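Notes for the talk, Golbridge Public Library, evening series
7 May 2020

Start slowly. Wait until people have muted themselves. Say thank you to the library for moving the series online so quickly, and say that questions come at the end, in the chat window.

Opening. I want to speak tonight about small shops and why the shelf is arranged as it is. I worked in my uncle's grocery when I was a student, and later I wrote my thesis on village trade. So I come to this subject from two sides, and I like the first one more.

Ask the audience: who remembers a shop where the goods stood behind the counter, and you had to ask for them? Give them time to write their answers. Read two or three aloud.

The counter shop. In the old shop in Grumov the customer did not touch anything before paying. Sugar, flour and tea came in sacks, and the shopkeeper weighed them in front of you. You had to trust the scale, and you had to trust the hand. I found a ledger from this shop with 332 names in it, all of them buying on credit. (Speak about the ledger without reading from it. Last time I read too long.)

Then the packet arrives. I think this is the most important moment in my story. When the tea is already weighed and closed, the shopkeeper does not need to know how to weigh. The packet has a name on it, and the customer begins to ask for the name.
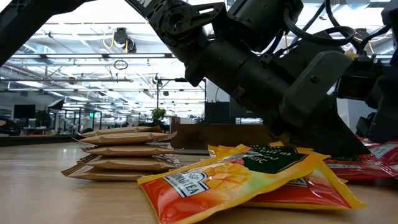 Trader, issue 531

Pause here and drink some water.

The packet also changes how people talk in the shop. Before, the conversation was about quality: is the flour fresh, is the tea dusty this year. After, it is about price, and later there is not much conversation. One woman in Grumov told me she missed being asked how much she wanted. I believe her, but I also remember the queues, and I do not want to make the old times too sweet.

Self-service. Explain the word, because the younger listeners find it strange that it was once new. In Golbridge the first self-service shop opened in July, and people stood outside to look through the window – they thought it was a kind of exhibition. The owner gave a basket to each person at the door. Some gave it back, because carrying it felt like promising to buy.

Three points to make here, not too fast:
Heavy goods go low, so that they do not fall and the shelf does not bend.
What people buy every day goes far from the door.
Small packets go near the till, at the height of a child's eyes.

Mention Ki, the corner shop in my own street. It has 100 products, the owner says, and he changes only 3 of them in a year. He keeps the salt next to the matches. I asked him why, and he said that his father kept them there. (Usually people laugh. If they do not laugh, continue.)

Closing part. Come back to the ledger. Credit disappeared when the counter disappeared, at least in the places I studied. In the last weeks I have seen small shops writing names in notebooks again, for older neighbours who cannot come out. I do not know if this will last – say this clearly, it is only what I have noticed.

Ask people to look for old shop photographs and receipts at home. They can send them to the library, with the name of the street if they know it.

Questions. Repeat each one aloud before answering. If someone asks about supermarkets, keep it short.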